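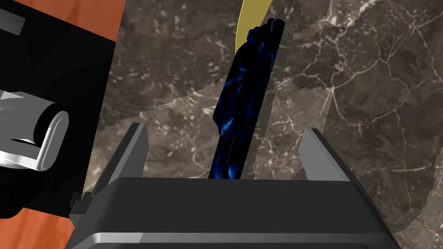 How to order printed paper carrier bags in bulk

Ordering paper bags for a shop or a market stall is simple once you know what the factory will ask for. The steps below follow the order form used by Sillero and most other bag makers.

Step 1: Work out the size

Put your largest regular product on a table and measure its width, depth and height. Add two or three centimetres to the width and at least five to the height, so that the handles close over the top. Bag sizes are given as width, then gusset, then height. Write them in that order, as a mix-up here is the most common cause of a wrong delivery.

Step 2: Choose the paper weight

Light paper is fine for cards, scarves and bakery goods. For jars, bottles or books, ask for a heavier kraft with a card insert in the base. If you are not sure, request one sample of each and leave your heaviest order hanging in it overnight.

Step 3: Pick the handles

Twisted paper handles are the cheapest and can go in the recycling with the bag. Flat handles are folded and glued inside the top edge. Rope handles cost more and are usually fitted by hand, which adds to the lead time.

Step 4: Prepare the artwork

Send your logo as a vector file with the fonts converted to outlines. One colour on brown kraft prints well, but pale colours sink into the paper – ask for a white base layer or choose white kraft. Keep the design 8 mm clear of every fold.

Step 5: Ask for a quote

Most factories set a minimum of roughly 2000 bags per design. Ask for the price per bag, the plate charge and the carriage as separate lines. Plates are normally paid for once and kept for repeat orders, so note the plate number (ours for the Fando bag is 378) and quote it next time.

Step 6: Approve the proof

Check the spelling, phone number and web address on the proof, then sign and return it. Printing does not start before this. For Christmas stock, have the proof signed before November.

Step 7: Check the delivery

Open one carton from each pallet and compare a bag with your sample. Report faults in writing with the carton label. Store the rest flat, off the floor and away from damp walls.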